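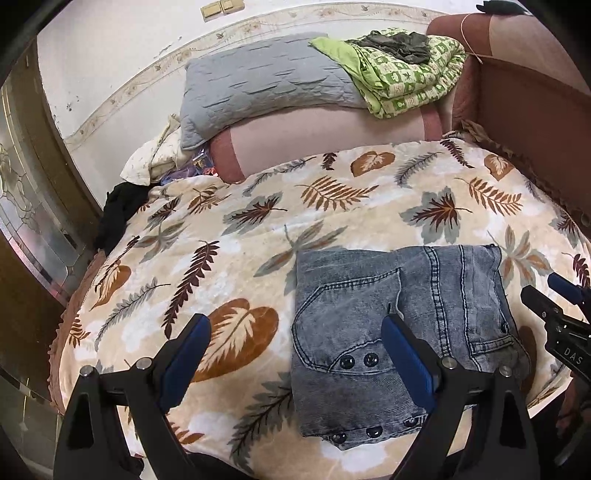 Flestadell Hand Kit, second version

The Flestadell Hand Kit is a pair of hand-held grippers for collecting examples of everyday work. A person holds one gripper in each hand and does a task in the usual way, with the fingers of the tool in place of their own. The camera on the tool records the work from very near. Afterwards the recordings are used to train a two-arm robot, which does not need to be in the room during collection.

We made the kit for teams who want examples from real homes. Cloth is the most requested subject among our customers, and jeans are the garment we advise to begin with. They keep a fold better than a T-shirt does, and the thick seams give the operator something to hold. With thin fabrics a new operator often closes the fingers too early and catches two layers in place of one.

The fingers

Each finger is a black linkage joined by round pins, with a blue ribbed pad on the inside. When the trigger is pressed, the fingers close toward each other. When it is released, they open again by spring. The pads are the only part which wears with normal use. Please check them every 700 recordings and change them at 1,000, also if they still look good. A worn pad slides on denim, and the operator begins to press harder without noticing. The learning system will then copy this habit.

The camera

The lens is wide, and its dark round border is visible in the upper corners of the recording. Please do not crop it before training. Our conversion tool, Hollis, expects the complete picture and makes its own correction. The fingers must be visible at the bottom in every recording. When the two hands work close together, the second gripper will often come into the view from the side, and these recordings are good and should be kept.

How to record one example

1. Put the garment on a bed, sofa or table. A patterned surface is welcome.
2. Hold both grippers open above the garment for one second.
3. Press the start button with the left thumb and do the task at a calm speed.
4. Open both grippers fully at the end, then stop the recording.
5. If you made an error and repaired it, mark the recording as "recovered". Do not delete it.

We ask operators to leave the room as it is. Pillows, quilts and other clothes near the working area can stay, and the light of the house is normally enough. In our own tests at Harklow we collected 1,232 folding examples in 19 homes, and the model trained on them worked better in a new home than the one trained only in our laboratory.

What is in the box

Two grippers, left and right
Two cameras, already mounted
Four spare finger pads
Charging station with cable
Carry bag
License for Hollis, one computer

Ordering

The kit is built to order by Lolness. Orders which arrive before Thursday noon enter the production plan of the following week. For a loan kit, or for questions about the recording format, please write to Declan Prendergast in customer support and mention which robot arms you use. Spare pads for the first version do not fit the second version.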